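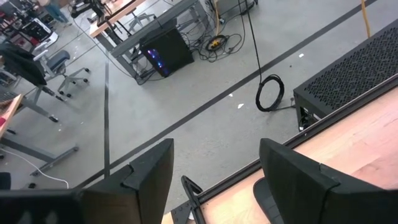
4.2 Floors, cords and the small things that get left behind

When we began visiting workrooms in February, we fully expected to write mostly about tabletops, and it took us a good many visits (and a fair amount of sore knees!) to see how much of the tidying goes on below them. Figure 4 gives a view over the edge of a light wooden tabletop to a smooth gray concrete floor, with strips of black tape on it and a few small scraps of white paper lying about. A thin black cable comes down to a neatly wound coil on the floor, beside a large black box with a perforated top.

Figure 4. Floor beside a worktable, with tape strips, coiled cable and paper scraps.

We are fond of this pairing, the careful coil and the stray paper, as it turned up again and again in our notes from Dernora and Urkilport. Of the 1,510 items we logged at floor level, 124 were cords or cables, and more than 50 of those had been wound up in one way or another. Paper was treated much more casually. People told us, very kindly and at some length, that a loose cord was a thing to trip over, while a scrap could wait for the broom.

Tape was harder to sort out. Ionuț Onu, who did the coding with us, wanted it counted as furniture, and we argued about it pleasantly for weeks before giving it a category of its own. The 10 rooms with taped floors are taken up again in Section 4.3.

Related articles
Broom or hand? Sweeping habits in shared workrooms
The Istex storage diaries: a second reading
Where cords go at the end of the day
Shelves, hooks and bins: notes from Eren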